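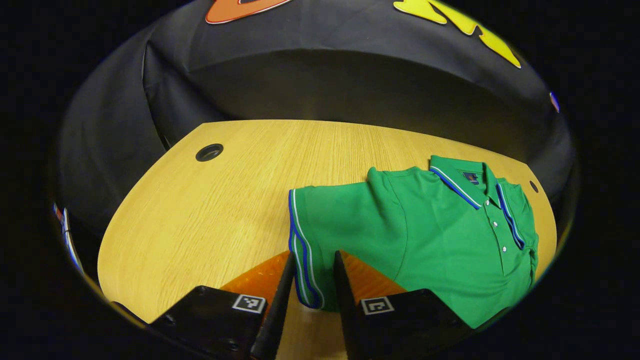
Pranab Amarasinghe told our group at the door that the cold room would be the dull part of the visit and that we should save our questions for the surveillance desk. Most of us did the opposite, and the cold room took up half the morning.

The Ondville public health laboratory opened to visitors on a Thursday in August. It tests samples from clinics and hospitals across the district, mainly for measles, whooping cough and the usual stomach infections. I went with the 9:30 group. We signed in, left our bags in lockers and were given a short safety talk.

The vaccine store is two doors down from the main lab. The large refrigerators are kept between 2 and 8 degrees Celsius, and each has a probe linked to an alarm. If the door stays open too long, a message goes to the person on call. One visitor asked what happens to vaccine that gets too warm. It is set aside and labeled, and the staff check with the manufacturer before anyone decides whether it can be used. There is also a freezer held at minus 80 for stored samples. We were not allowed to open that one.

From there we went to sample reception. A courier run called Jitley brings boxes in from 41 clinics, and each tube is checked against its form. A missing date of birth or a label that does not match means a phone call to the clinic. According to the staff, this causes more delay than the testing does.

The testing rooms we saw only through glass. A measles blood test takes most of a working day from start to finish, and swabs go through a different room so that samples do not contaminate each other. Results are entered in a system named Covik, which sends notifiable diseases straight to the surveillance desk.

That desk is 3 people in a small office at the back. They phone patients, draw up lists of contacts and decide who needs a vaccine dose or a letter. We were shown a practice case with made-up names, a child with a rash who had been to a swimming pool and a birthday party. Working out the contact list took us 25 minutes and we still missed the bus driver.

The last stop was a talk in the Räsänen room on childhood vaccination in the district. It ran over, and the questions were mostly about booster doses for adults and where to find old records. The clinic where you had the shots is the first place to ask. Coffee was served in the hallway afterward, and the next group was already waiting at the lockers.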